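1/ New numbers from the Kudetti pick tests. Question: does training on cluttered tables help when the target itself never changes?

2/ Setup: 1246 demos, one arm, one fixed camera. Half the demos have the target alone, half have distractors. Same policy, same training steps, 3 seeds each.
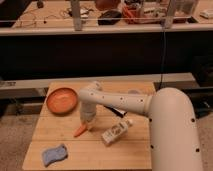 *Gripper over the carrot, with bottle, bowl and sponge on the table.*

3/ Clutter-trained policy: 69% success on unseen layouts. Target-only policy: 13% - most failures were reaches toward the wrong object.

4/ Caveat: one target, one table. We don't know yet if the gap holds with a moved camera. Drudwood runs start in October.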